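Chapter 5
Who Is Telling You This? Narrators and What They Leave Out

When I was about to start my second year of teaching, I gave a class the first page of a novel and asked them who was speaking. Every hand went up, and every one of them gave me the author's name. I'd have said the same at their age. It took me a long time (and a lot of novels) to see that the voice on the page is something the writer has made, just like the plot and the weather.

So this chapter is all about narrators. We'll spend most of it with Stumell, a short novel set in a mill town over one wet November, and you'll need to have read as far as page 70 before you try the exercises. If you haven't got there yet, go and read it now, I'll wait!

The narrator of Stumell is a grown woman looking back on the year her family left the house at Usham. She tells us early on that she remembers everything. Then she gets the name of her own street wrong, and puts it right a few pages later without a word of apology. I missed that completely the first time through. Once I'd caught it I went back to the start with a pencil and found slips all over the place — a door that opens inwards and then outwards, an aunt who is older than her older sister.

Are these the writer's mistakes? I don't think so, and I'll try to win you over in section 2. What interests me more is where they turn up. She is vague on anything to do with money or her father, and sharp as a pin on household things, above all the washing. She can tell you what was in the basket on the morning they left, down to the socks.

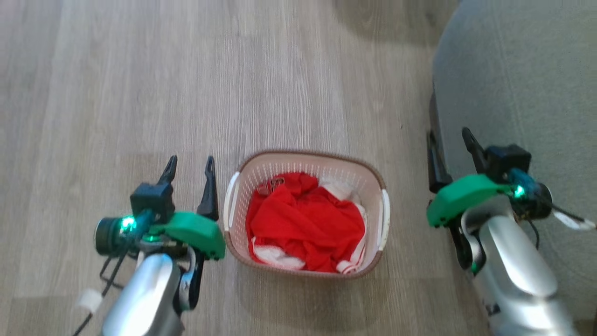
Fig. 5.2 Red and white clothing in a laundry basket.

Now, a narrator who remembers socks and forgets her street is telling us something about herself, whether she means to or not. We usually call her unreliable. I use the word too, but I'd like you to be a bit careful with it, as it makes her sound like a liar. Some narrators do lie. Others are too young to follow what they're seeing, or too fond of somebody to say it out loud.

In section 3 we'll put her beside the narrator of The Gisovthorpe Letters, who really does lie, and enjoys it enormously.

Before you read on
Pick a small event from your own childhood and write it down in one paragraph. Then write it again as someone else who was there would tell it. Keep both versions, you'll want them for the Gillies extract at the end of the chapter.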